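Workshop tips for a school robotics club

Cables, chargers and small parts

Dendness is a robotics club that meets after school in a room that other people use the rest of the day. We build one machine a year for the regional sorting contest, and this year's machine is called Butum. The tips on this page come from our shared notebook. Most of them deal with cables and batteries, which take up more of our evenings than programming does.

Before you start

Clear one table completely and keep it for electronics. Bags, coats and drinks go somewhere else. A white or very light tabletop is best because black screws and black plugs show up on it right away. If your tables are dark, tape down a sheet of white paper.

Put a shallow tray at one corner for screws. A baking tray with a tea towel in it works well and the screws don't bounce out.

Wipe the table with a dry cloth when you finish. Metal filings left from the last group can get into a connector.

Sorting the cables

Label both ends. One label is no use when the other end is in a bundle of six. We use masking tape folded over into a flag and a fine marker. Printed labels look better but they peel off in a warm cupboard.

Write what the cable powers, then the voltage. "Arm, 12 V" is enough.

Coil cables loosely, no tighter than the width of your hand, and close them with a strip of hook-and-loop tape. Rubber bands go sticky after a summer in the box. Don't wrap a cable around its own adapter. It bends hardest right where it leaves the case and that is where ours have all failed.

Throw away any cable that only works when you hold it at an angle. Cut the plug off first so that it doesn't come back out of the bin.

Batteries and chargers

Our small packs are 2,000 mAh and we use them for the sensors and the hand controller. Write the date of first use on each pack with a paint pen. When a pack stops lasting through a practice session, mark it with a cross and take it to the battery drop-off.

Charge on a hard surface, away from paper and cloth, with somebody in the room. Unplug everything before locking up. Set a timer for 60 minutes and check the packs by touch when it rings. Warm is fine. If one is too hot to hold, or its sides have swollen, stop using it.

Keep each charger with the battery it came with. We have a drawer of adapters with the same round plug and different voltages, and in October we lost a motor board that way. The board was a Dilus, second-hand, and it took three weeks to get another. Now each adapter has a dab of nail polish on the plug and a matching dab on the socket. Red is 12 V, green is 5 V.

Phones used as controllers

We run Butum from an old phone. Turn off automatic updates, turn off calls, and set the screen to stay on. Lower the brightness or it will drain faster than you can charge it.

Plug the phone in before you start the program. Plugging it in halfway through has made our app restart more than once. Run the cable over the far side of the table, where people don't walk, and fix it to the tabletop with one piece of painter's tape. Fold the end of the tape under so you can pull it off later.

If the phone connects and drops out again, change the cable first. Then restart the phone. Only after that look at the code.

Sensible work on the table

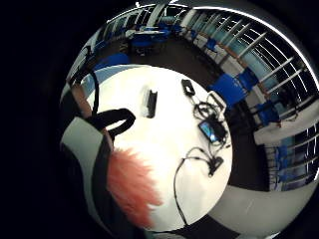 Dezső Csizmadia
Workshop leader, Dendness robotics club

A round table suits a small group because everyone can reach the middle. The trouble is that cables slide off the rim. Leave some slack on the tabletop before the cable goes over the edge, so that a tug on the floor end doesn't pull the phone down with it. A binder clip on the rim holds a thin cable well enough.

Keep the adapters together on one side and the part you are testing in the center. When the whole table fills up with black cables, stop for a few minutes and coil the ones you aren't using. It is quicker than following each one with your finger every time something loses power.

Push the chairs back while testing. People lean in to look, and a chair leg on a cable will pull out the plug.

Practice objects

For pick-up practice use ordinary things of different shapes: a remote control, a sponge, an empty tape roll, a wooden spoon. Long narrow objects are harder than they look. Start with them lying straight toward the gripper, then turn them a little at a time.

Soft or fluffy things should be tried last. They shed, and the fibers wind around small gears. After a session with anything fuzzy, go over the joints with a dry toothbrush and a pair of tweezers.

Write down every attempt, good or bad. Butum's log stood at 2,151 tries when we last copied it out, and the failed ones are what we read before changing anything.

Storage

Shoe boxes are better than one big crate. Ours are marked Arm, Wheels, Power, Phone and Don't Know. The last one gets sorted at the end of every term.

Screws go in jars by diameter, not by length. You can see length through the glass. We bought a mixed box of 500 from Dimitrov, the hardware shop by the station, and sorted it in one evening over pizza. Wash your hands afterward, as they are slightly oiled.

Hang the long extension leads on a coat hook. Lay them in big loops and let the end hang free.

Page last changed 16/11/2022. Tips for the next version can be left in the notebook on the Power box.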